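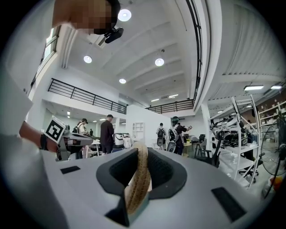
Joar Backlund wants it noted that the hum was there before he touched anything, and that the Kemura set should have been canceled at soundcheck. Fine, noted.

26 November 2024, bench log, rehearsal room amp

Opened the Vukex head again. Same 60-cycle complaint as in August, when I wrote "fixed" in this book and underlined it. Swapped 2 preamp tubes from the Aguirre spares. Hum unchanged, though it now has a bit more treble, so the drummer may finally notice it.

Lifted the ground at the effects loop: quieter. Put it back: louder. Did that 5 times because it was the only thing all day that did what I expected.

Tyyne Koivisto's bass rig on the same outlet is clean, annoyingly. Tried her cable. Clean-ish.

Suspect the filter caps. Ordered 2, plus a jack for the Clinidel pedal, which crackles if you look at it.

Next: caps in, then play it loud before writing "fixed." Pencil this time.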